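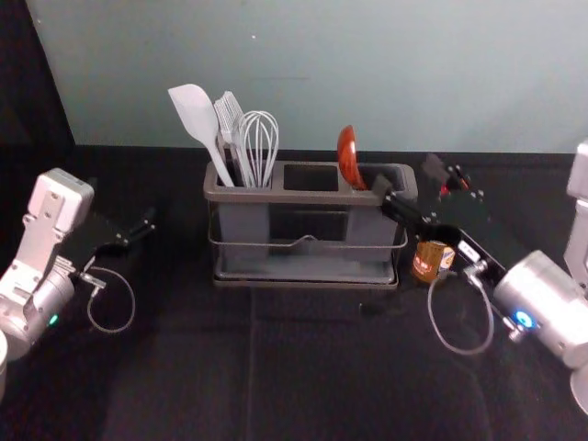 Most kitchens have a drawer that won't close. It holds the tongs, the potato masher, three peelers and a whisk that catches on everything else, and it gets worse every year because things go in and rarely come out.

Borislav Ivanov spent 11 years cooking in hotel kitchens before he opened Clastosau, a small cookware shop with a test bench out the back. His advice to customers with a full drawer is to leave it alone for now and start on the bench, with a caddy and a handful of tools.

"Put out what you used this week," he says. "If you have to think about whether you used it, it goes back in the drawer."

For most people that comes down to a spatula, a whisk, a basting brush and a wooden spoon. Ivanov likes a caddy with separate compartments, and he likes one of them kept free. A caddy packed to the rim is the drawer all over again, standing up. He keeps pale silicone tools together on one side and wood on the other, mainly so he can grab the right one while he's watching a pan.

Drainage matters more than looks. Cups that hang clear of the base let water run through, and a tray underneath keeps it off the benchtop. Tip the tray out on Sunday and give it a scrub with hot water and dish soap.

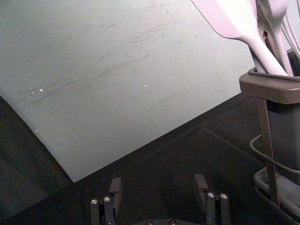
Chopping boards get less attention than they should. A plastic board picks up knife marks from the first onion, and the finer scratches are nothing to worry about. Run a fingernail across it. If the nail catches in a groove, the board is harder to clean and it's time to think about a new one. Until then, wash it in hot soapy water, rinse it and stand it on its edge to dry. Leaving it flat on the bench traps water under it.

Boards should live within reach of the caddy, with a clear stretch of bench beside them. Ivanov's colour rule is simple: a pale board shows what you missed.

Budget is rarely the problem. He tells customers they can set up the whole corner, board included, for under $150, and less if they already own a decent spatula.

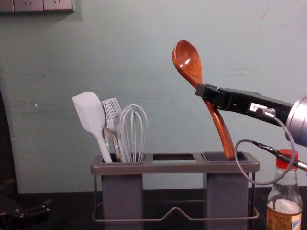
Looking after wooden spoons

Wash them by hand and dry them straight away. The dishwasher strips the finish and raises the grain. Stand them bowl end up, and once a month rub in a little food-grade mineral oil, leave it overnight and wipe off what hasn't soaked in. A spoon with a crack in the bowl should go in the bin.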